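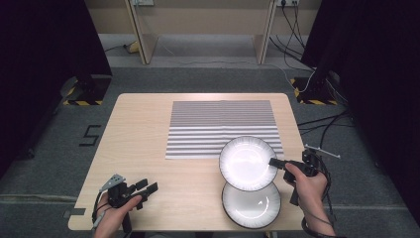 Urkano Open Day – Visitor Questions

When is it?
Monday, with demonstrations starting on the hour. Come to the Esero entrance and sign in at the desk.

What will I see?
People using hand-held grippers to do table-setting tasks, such as handling plates at a table with a striped mat. Each demonstration is recorded and used to train our robots.

Can I try the grippers?
Yes, if you are 12 or older. Turns last 2 minutes. Katalin Szabó will show you how to hold them.

How many recordings do you need?
We aim for 1000 per task. The plate task has 425 so far.

Do I need to book?
Yes. We have 75 places and no walk-ins.

Can I take photos?
Yes, but no flash during a demonstration. Please stay clear of the cables on the floor.

Where can I park?
In the Stemusell lot – the Vītola side is for staff only.

Who do I contact about school groups?
Refilwe Masilela, at the front desk.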